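About Helstead Audio

Small shop, five benches, one lathe. We build horn kits and crossover parts for people who like doing it themselves. Started by Hilde Geerts and Koen Dewulf after to many evenings fixing old cabinets.
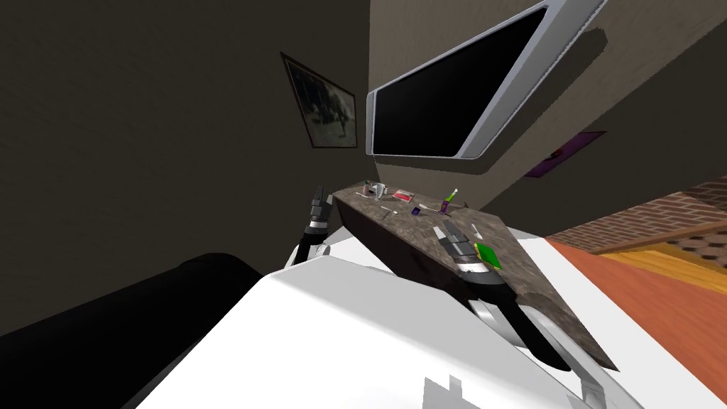 Two arms and a dark marble-patterned countertop.

Our first kit, the Buraria, has sold 193 pairs. Crosses at 800 Hz, 83 parts in the box — screws included.

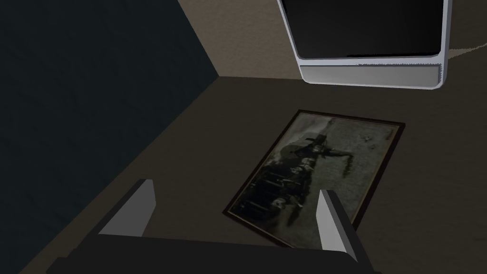 Crossovers are wound and soldered by Inna Kuzmenko. Matched in pairs, allways. Light gray inner faces on a gripper's two fingers, a wide gap between — that pale gray is close to our grille color. Questions go to Roos.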